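Small Jaws, Small Plugs

Two grippers, two arm controllers and a rack of old network gear: what a season of plugging and unplugging cables says about the hardware at the end of the arm

Patch cables are hard work for robots. The plug is small, the latch is smaller, and the part that trails behind it pulls in whatever direction it was last bent. A person handles all of this by feel and seldom looks at the port for more than a moment. An arm has to be told where the port is, how hard to hold the plug, and what to do when the two don't meet.

Fellgate, a small integrator that builds test cells for equipment refurbishers, spent the spring working out which gripper to put on its next cell. The job is narrow. Used switches and servers arrive in batches, get racked, and have to be cabled port by port for a traffic test before resale. The company let us follow the comparison from the first bench runs to the parts order.

Two grippers made the short list. The Kestano is a parallel-jaw unit with a single motor, a screw drive and flat steel fingers with urethane faces. The second was put together in Fellgate's shop: an off-the-shelf actuator carrying light fingers and replaceable textured pads. Both were mounted on the same six-axis arm, and both were run first from the arm's stock controller and then from a Qudah motion controller, which adds a faster force loop. A Fuvix wrist camera supplied the close view in every run.

The test plan was plain. Each gripper and controller pairing got the same set of moves: pick up a plug from a holder, carry it to the panel, line it up, press it home, release, grip again, depress the latch and pull. The target ports were changed between runs. A move counted as good only if the plug went in on the first approach, with no search pattern and no second try. In all, 147 moves were scored for each pairing, after a warm-up block that was thrown out.

The Kestano did well on the carry and poorly at the panel. Its steel fingers do not flex, so any error in the wrist angle goes straight into the plug. With the stock controller, the arm often stopped short on a force limit, backed off and reported a fault. Lowering the approach speed helped, but it also stretched the cycle past what the cell could afford. The urethane faces had a second problem. They grip a rigid block well and a molded cable boot less well, and the plug tended to roll a little when the cable pulled to one side.

The shop-built gripper gave up closing force in return for some compliance. The pads take up small errors in angle before the fingers do, and the texture keeps the boot from rolling. The team tried several pad materials and settled on a dark one with enough thickness to press in around the corners of a plug.

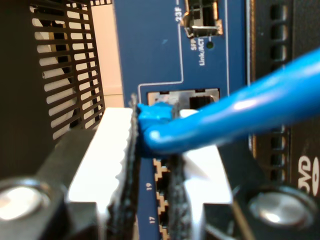 The textured pads close on the boot of a blue Ethernet cable at the front of a network switch. The panel carries both RJ45 ports and SFP cages.

Finger length took longer to settle than pad material. Long fingers reach into a crowded panel but block the wrist camera's view of the port. Short ones leave the view open and bring the gripper body too close to neighboring equipment. The final set is a compromise, with the tips narrow enough to work beside a seated cable and the camera tilted 11 degrees from the tool axis. At that tilt the Fuvix sees past the finger for most of the approach and loses the port only in the last part of the stroke. From there the force loop takes over.

Panels cause trouble of their own. Copper ports and SFP cages often share a faceplate, and to a camera looking for a dark rectangle of about the right size, a cage opening is a fair match. Early in the bench runs the vision software picked the wrong opening often enough that Fellgate added a check against the printed port numbers. The check costs a little time per move and has stayed in. Glare was the other complaint. Cable jackets and metal cages throw back bright streaks under a ring light, so the ring was replaced by a pair of diffused bars set off to the sides.

The controllers were closer than the grippers. On free moves, the stock unit and the Qudah could not be told apart by cycle time. The difference showed at contact. The Qudah reads the wrist sensor at 1,000 samples a second and can change its path while the plug is still sliding into the port. The stock unit reads more slowly and reacts in steps, and those steps can be heard as a faint tapping. With the Kestano, moving to the Qudah removed most of the force faults. With the shop-built fingers it made a smaller change, as the pads were already absorbing much of the same error.

That result shaped the purchase. A stiff gripper with a fast controller and a softer gripper with a slow one ended up at a similar rate of good moves. The soft pads are far cheaper. They also wear. The textured surface goes smooth with use, and once it does, the plug begins to slip on the pull. Fellgate now swaps pads on a fixed schedule, a job of a few minutes with one driver. The urethane faces on the Kestano showed no wear worth noting over the same period.

Unplugging turned out to be the weak point for both designs. A latch must be pressed on one side while the plug is held and drawn straight back. The shop-built gripper does this by shifting its grip and letting one finger bear on the latch. It works on plugs with an exposed tab. On plugs with a snagless boot, where the tab sits under a molded cover, the extra force needed is up to 30 newtons, near the limit of the actuator. The Kestano has force to spare there, but its flat fingers tend to miss the cover.

Fellgate has ordered the Qudah controller and kept its own fingers, a pairing that cost less than the Kestano with the same controller and had the fewest faults on insertion. A stronger actuator for the snagless plugs is on the bench now, using the same pad mounts. Fiber is on hold. The duplex connectors need a different finger shape, and dust caps have to come off first, a step the cell still leaves to the operator.

The first production cell is due to ship in December. It will handle copper cables only, one switch model at a time, with the port map loaded from a file before each batch.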